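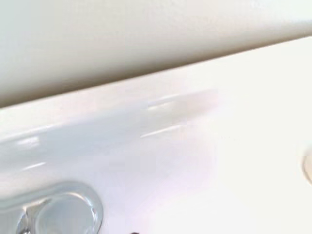 Wrist view: white ceramic, the wall behind it and a bit of chrome

Plesberg Sink Set
README, version dated December 11, 2023

Plesberg is a small collection of recordings of a robot arm working at a bathroom sink, made in our shared workshop in Estberg. It holds 526 episodes and 1,603 short clips cut from them, plus the scripts we used to do the cutting. If you are building something similar at home, please help yourself. We had a wonderful time making it and would love to see it used!

Why a sink? Most of the home projects we looked at when we started in April used a flat table and a handful of coloured blocks. We wanted curves, shiny metal and a surface with hardly any texture to hold on to. White ceramic is a fantastic test for anything that relies on a camera – highlights slide about as the wrist turns, and a depth estimate that looked solid a moment ago can fall apart over the bowl.

What you get

episodes/ – one folder per episode, with the video streams and a joint log
clips/ – the short cuts, named by episode and start time
scripts/ – cutting, syncing and a simple viewer
notes/ – the build diary, typed up as we went and only lightly tidied

Video is stored at 30 frames per second. The joint log runs faster and has its own clock, so use sync.py before lining anything up by hand. The viewer (we call it Nateo) plays the wrist and fixed streams side by side, with the joint angles scrolling underneath. It is one Python file and starts in a second or two on my old laptop.

The build

The arm is a Franka Emika on its own base, set up beside a vanity with a grey cabinet and a white top. The tap has two handles and a curved spout, and the bottles and jars stand around the edges of the countertop. A C-clamp grips the lower edge of the cabinet. Check yours before every session, and again after any episode with a hard contact in it.

Cable routing took us far longer than the wiring did. Leave a generous loop wherever a cable has to follow a moving joint, then run the arm slowly through its full reach with a hand on the stop button. 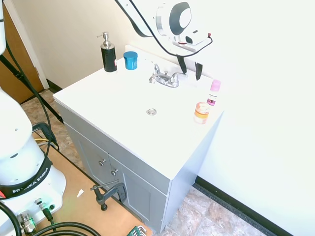
Camera views

There are two kinds of view. The fixed camera takes in the arm, the vanity and part of the floor, and is the one to use for working out what happened in an episode. The wrist camera gets in close and is much harder to read on its own, particularly when the bowl fills the picture and the only landmarks are the drain and the spout.

Reflections deserve a mention. Polished chrome picks up the whole room, and the rounded tip of the spout shows a tiny bent version of it, with a small dark figure standing in it. Dennis Wainwright spent a happy evening trying to mask these out and then put them all back in. A detector trained on our clips ought to cope with them, so the released files are untouched.
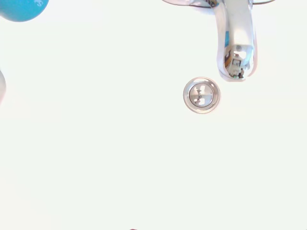
Known problems

Exposure on the wrist stream drifts when the arm moves from the wall to the bowl. Roughly 30 episodes have a gap in the joint log; they are listed in notes/gaps.txt and skipped by default. Pass --keep-gaps if you want them.

The older Egger branch uses a different folder layout and won't open in the current viewer. Run scripts/convert.py on it first.

Contributing

Fixes to the scripts are very welcome, and so are recordings from other sinks – the odder the shape, the better. Please keep the folder names as they are and add a short note on your lighting.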